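Why do we put sun cream on?
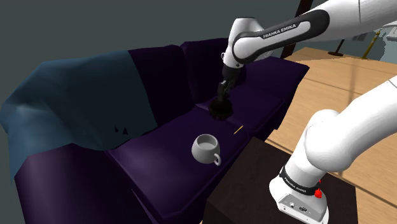
Sunny day. Grown-up shouts "cream first!" and you groan. So what does the stuff do?

Sunlight has rays in it you can't see, called UV. Two sorts matter, UVA and UVB. UVB burns the top of your skin. Red, sore, peely. UVA goes deeper and makes skin wrinkly years later (yes, even yours).

Your skin does fight back a bit. It makes a brown colouring called melanin, wich soaks up some of the rays. Everyone has melanin, some people have more. Freckles are little patches of it! But it can't stop all the rays, so everybody needs looking after.

Sun cream helps out. Some kinds soak up the rays, and some bounce a few away as well. The number on the bottle is the SPF, mostly about UVB. Look for 30 or more, plus the letters UVA in a circle.

How to do it:
Ears. Back of neck. Tops of feet. Everyone forgets feet.
Use lots, not a tiny dab.
Again every 2 hours, and after swimming, even if it says waterproof.
Hat and t-shirt too. Shade at lunchtime.

Cloudy in June? Still put it on, UV gets through cloud.

Words by Kanokwan Bunnag, 11 Mar 2022. Next time, why does soap make bubles?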